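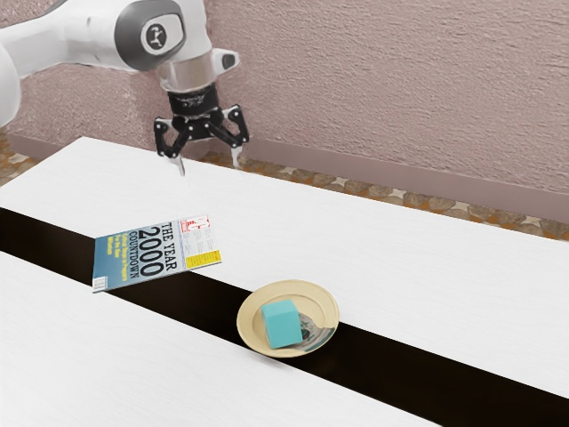

The arm on the simulated bench, gripper open, with the cube on its plate and an old magazine for company.

Shopping for an arm: where we've got to

Several of you have asked in the corridor how the equipment money is coming along, so I've been given the middle page of this newsletter to tell you. The short version is that we haven't bought anything yet, we have a much better idea of what we want, and I've learned more about table legs than I ever wanted to know.

For anyone who joined us after the summer, a quick recap. The Ollum workshop has had a pot of money set aside for one robot arm and whatever goes with it, and the plan was to have it ordered by November. I thought this would be a matter of ringing up two suppliers, picking the nicer one and sending off a form. (Those of you who have bought equipment before may laugh now.) The first quote came in from Firko and it was lovely, four pages, very clear, and it covered the arm and the controller and nothing else at all. No gripper. No mount. No cable long enough to reach our sockets, which are all on the wrong wall.

So we stopped, and did what we probably should have done to begin with, and built the bench in simulation first. The rendered picture at the top is from that. It costs us nothing except electricity and my evenings, and it lets us argue about where things go before anybody drills a hole!

We began with the very simplest job we could think of, the one with the turquoise cube and the plate. A cube is a kind thing to give a gripper, with its flat sides and its sensible shape. A plate is less kind. It has a rim that sticks up, and if you come in low you meet the rim before you meet the cube. A magazine lying flat is worse again, and I've more or less decided that flat paper things are outside what we can ask for this year. If somebody wants magazines picked up off a table we'll be looking at suction, and suction means a pump, and the pump means another line in the budget and a noise complaint from the room below.

That brings me to grippers, where I've changed my mind twice. The kind in the picture is a two-finger parallel one with all its linkages on show and narrow fingertips, and I do like it. My worry is how wide it gets when it's open. Those arms splay out on both sides, and on a crowded table you need clear space round the thing you're picking up. I had pencilled in a slimmer model from Siliņa, which looked perfect until I read the small print and found that it wants its own power supply and a different flange. The adapter plate is extra. Everybody's adapter plate is extra. I've started a separate column for adapter plates.

Here is roughly how the budget looks now, and please remember these are my own sums and they may move.

The arm and controller take up most of it, as you'd expect. We're treating that as fixed, and I won't bore you with the haggling.

The gripper is next. I've put in enough for one good one and a spare set of fingertips, as fingertips are what we're going to break. I asked the Trikasness group what they get through and they said to budget for 4 sets in the first year and then hide two of them from yourselves.

The bench is where I got a shock. I had allowed some 200 for a table, on the grounds that a table is a table. The quote for one that won't wobble when an arm swings over it came to 1,211, before delivery. I've since been told this is quite normal. Our own joiner reckons he can brace the long bench we've already got, and he's going to try it in the next few weeks, so I've left the big figure in for now and put a hopeful question mark beside it.

Then come the bits and pieces: cables, the mount, guarding, the emergency stop, and a day of somebody's time to come and show us how not to hurt ourselves. I've kept 10 per cent of the whole pot back for things I've forgotten. Last time I looked I'd already spent a third of that on paper.

A word about placing it. In the simulation we can have the arm reach in over the table from whichever side we fancy, and it has been a very cheap way of finding out that I was wrong about the window end. With the base there, the elbow comes out over the walkway on the longer reaches, and you'd be ducking under it with your coffee. From the other end it's much happier. It does mean moving the tall cupboard, and the tall cupboard is full of things that I believe belong to most of you. Please come and look before the end of the month and take what's yours.

Somebody asked at the last meeting whether we could manage with the simulation alone and spend the money on something else. It's a fair question and I did think about it. For planning, I'd say it's been worth every evening. You can try a dozen table heights before lunch. But it won't tell me how our floor behaves when a van goes past, or whether people will be comfortable standing next to the thing, or how long it takes to wipe down afterwards, and those are the questions that decide whether a piece of kit gets used or ends up under a dust sheet. So I'm still firmly in favour of buying.

I'd also like to put in a plea for not buying everything at once. My suggestion is the arm, one gripper and the safety gear in the first order, then we live with it for a bit and see what people really want to do. A second gripper can wait. So can the camera, although I know there are strong feelings about the camera and I have read all your emails, including the long one.

Two things I still need from you. If you have a job in mind for the arm, write down the heaviest object in it and the widest, and drop the note in my tray. I don't need a proposal, the back of an envelope will do nicely. And if you've ever paid for a service contract on anything with a motor in it, come and tell me whether it was worth having. Firko want an answer on theirs at the same time as the order, Siliņa will let us add one later, and I can't make up my mind which of those should worry me more.

The revised quotes are pinned up by the kettle, with my scribbles on them. Add your own if you like, but in pencil please, they're the only copies I've got.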